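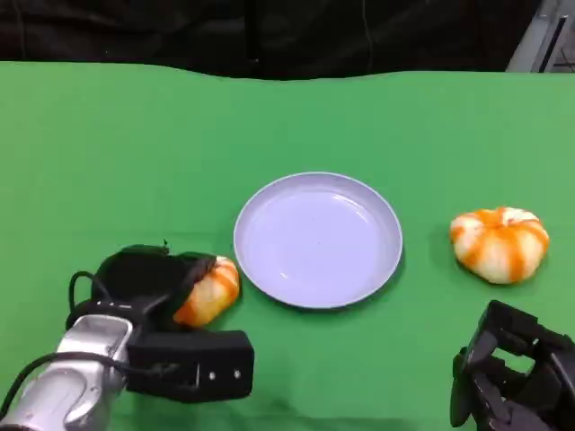 Forums > Film & TV > Awards and Events > Trusaria honors night for Tahsin Barua

14 replies · 260 views

reelhappy_jo
So who else watched the Trusaria dinner for Tahsin Barua? I had it on from start to finish and I'm still grinning. The clips from his early stage work alone were worth staying up for, and then they rolled the train station scene from Ernidance and the whole room got to its feet. I've loved this man since he was playing third cop from the left, so seeing him get a lifetime award (finally!) made my November.

marquee_mike
Watched it, loved it, but "lifetime award" is a stretch. It's the Eklund Medal, and they give it for a body of work in the past ten years. Still a big deal. He's the first person to get it mainly for TV.

reelhappy_jo
Fixed in my head, thank you! Even better if it's for the recent stuff, because season two of Ernidance is the best he's ever been.

Dot_in_Nultstead
I was THERE. My sister won two seats in the theater raffle and took me along. 164 guests, and we were at the table right by the kitchen doors, so we got our food first and heard the speeches last, ha. He came around to every table before dessert and shook hands. He asked my sister where she'd parked and then told us a long story about getting towed on opening night in Nultstead. Lovely man, taller than I expected.

pilotseason
Jealous!! Did Ieuan Pritchard show up? The stream never showed him and people are already saying there's a feud.

Dot_in_Nultstead
Didn't see him, but I couldn't see the front tables very well.

marquee_mike
There's no feud. Pritchard sent a video message and they played it before the live stream started. It's on the Trusaria page, 87 seconds long, and he calls Barua the best scene partner he's ever had.

couchcritic_al
A video message is what you send when you don't want to come. They made four films together and he couldn't make one dinner?

marquee_mike
He's in a play. Eight shows a week. Come on, Al.

couchcritic_al
Understudies exist. I'm just saying it looked odd, and the host skipping his name in the thank-yous looked odder.

pilotseason
OK the host thing I did notice. But she also skipped the director of Ernidance and called the show "Ernie Dance" twice, so I'm going with nerves.

reelhappy_jo
"Ernie Dance" has been stuck in my head all day — I'd watch that show too.

gallery_row_k
Small gripe from me. Tickets were 200 dollars and the tribute reel had nothing from his radio plays, and those are how a lot of us found him. I know you can't show clips of radio, but play the audio over some stills! His lighthouse keeper still gives me chills.

Dot_in_Nultstead
Oh, he did talk about radio in his speech! The stream must have cut it. He said he learned to listen in a radio booth and that he'd go back tomorrow if anyone called.

gallery_row_k
You just made my evening. Somebody call him! Is there a full version of the speech anywhere, or only the cut one?

38 likes · 6 shares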